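Arm keeps pushing the carrier plate out of place when it sets the planet gears

Komdale Makers Help > Small Automation

Posted by shimstock_annie, August 25, 2021

Hi all, I've got a bench cell I'm slowly losing my mind over and I'm hoping somebody has been down this road. It's one arm with a two-finger parallel gripper and a wrist camera, and its whole job is putting little spur gears onto the pins of a planetary carrier plate. Three pins, three gears, then I pick the plate up myself and finish the assembly by hand. The control software is Skoryk and I taught all the points with the pendant.

It ran beautifully from February until a couple of weeks ago. Now the plate creeps. The gear goes down, catches on the top of the pin, and the plate slides across the mat a hair before the gear drops (or doesn't). By the time the arm comes back with another gear, the pin isn't where the program thinks it is. Sometimes I get a gear sitting cocked on the pin and I have to stop and fix it with my fingers.

I've already re-taught the home position, wiped the gripper fingers and swapped in a fresh batch of gears. My wrist camera is supposed to find the plate before every placement, but I don't fully trust it anymore. The middle of the plate comes out nearly white and the gears smear.

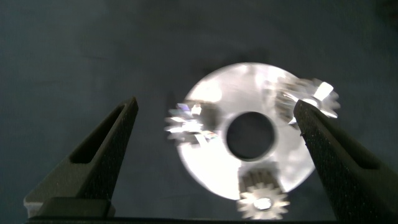

Troubleshooting: Grippers and Part Placement

The plate just lies on the dark mat, by the way. I never made a fixture for it, and it never seemed to need one. Am I looking at worn fingers, a camera problem, or something in the arm? I'd love to not buy anything big!

niluvberg_nate

Check your air pressure. We had the same thing and it was air pressure.

(Edit: I see you didn't say whether it's a pneumatic gripper. If it's electric, ignore me.)

pinion_and_on

Okay, I've run a cell a lot like yours for 4 years, and I'd bet you have a couple of small things stacking up. I'd go in this order, cheapest stuff first.

Start with the camera, because you can do that before lunch. A shiny plate on a dark mat is about the worst thing you can hand it. Auto exposure looks at all that dark background, decides the place is gloomy, and cranks everything up until the metal blows out. Turn auto off and set the exposure by hand. Mine is at 700 in the camera page, but that number means nothing on your setup, so just bring it down until you can see the edge of the center hole nice and sharp. Then move your lamp off to the side or tape some tracing paper over it. And make the arm wait before it takes the shot! I put in a pause after the move to the look position and most of my smearing went away. If you still get doubled teeth after the pause, the arm is still moving or something at the wrist is loose, so grab the camera bracket and wiggle it.

Next, the plate. I know you said it never needed holding down, but it was probably always sliding a tiny bit and the gears were just dropping anyway. Cloth-type mats get slick once there's a little oil on them. Clean it, let it dry, and try again. After that I'd make a simple nest, a flat block with a round pocket the plate drops into. Leave clearance where the gears hang out past the rim, or you'll have a brand new problem (ask me how I found out). Screw the nest to the table through the mat.

Then look at how your cables run.

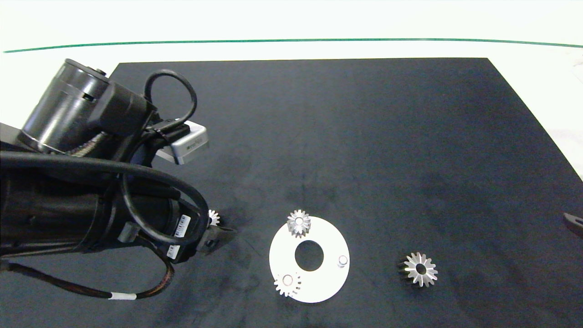 Cables get stiff and they get snagged, and a loop that had plenty of slack when you set it up can end up pulling on the wrist at the far end of the reach. Jog the arm slowly over each pin with your hand resting on the bundle. If you feel it go tight anywhere, give it more loop there and re-strap it. While you're at it, see that nothing drags on the mat, especially anything that could brush the plate on the way past.

Last thing is the placement move itself. Don't drive straight down at full speed. Stop 2 mm above the pin, go slow from there, and if Skoryk lets you do a small circular wiggle on the way down, use it. The gear finds the pin on its own. Open the fingers only as wide as you need to let go, too, because if they swing out wide near a gear that's already on, they'll knock it. I had 6 bad placements in one afternoon from exactly that and blamed the gears.

If you do end up needing fingers, Vendia has blanks you can file to fit. I'd hold off until you've tried the rest.

shimstock_annie

Thank you!! It's electric, so no air. I wiggled the camera bracket and one of the screws was barely finger tight, ugh. Snugged that down and turned the exposure way down, and it's finding the plate a lot better. I still get some creep when a gear catches, so the nest is next. Does the pocket need to be deep, or just enough to catch the rim?

pinion_and_on

Just enough to catch the rim. Mine is a bit shallower than the plate is thick, so I can still get a fingernail under it.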